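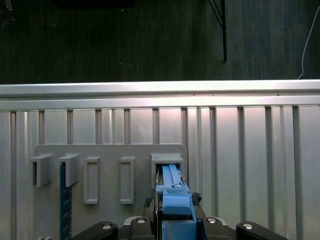
有读者来信问，机器连一件形状固定的零件都要反复教，谈何收拾厨房。本机构就此统一答复如下。

**一**
Jornside 自动化观察组本季度的议题，是机器目前能否承担家务与车间杂务。现阶段结论：部分工序可以承担，整项工作尚不可以。

**二**
图中的工序为插接：夹爪夹持浅蓝色塑料件，送入面板最右侧的灰色槽座。面板上另有钩形托架与长方形槽框，形状各异，对位要求亦不相同。

**三**
此类动作在车间中极为常见，人工完成时很少有人留意。对机器而言，难点集中在接触之后：角度稍偏即卡滞，用力过大则可能损伤零件。

**四**
Greltham 试验点十月的记录显示，同类插接共进行61次，其中20次需人工介入。介入原因以对位偏差为主，其次为夹持滑移。上述数据仅反映该试验点情况，不宜外推。

**五**
家务方面进展较慢。Nseir 项目测试了餐具归位与毛巾折叠2项，前者在固定橱柜中表现尚可，更换橱柜后须重新示教。毛巾折叠暂未达到可用水平。

**六**
关于读者提出的“何时可以购买”，本机构不作预测。有意在车间试用的单位，建议先选取位置固定、节拍宽松的单一工序，并保留人工岗位。

**七**
Jesora 工作组将于下一阶段补充线缆整理与抽屉开合的测试，每项先行安排10次预试。测试办法公布后，欢迎各单位提出书面意见。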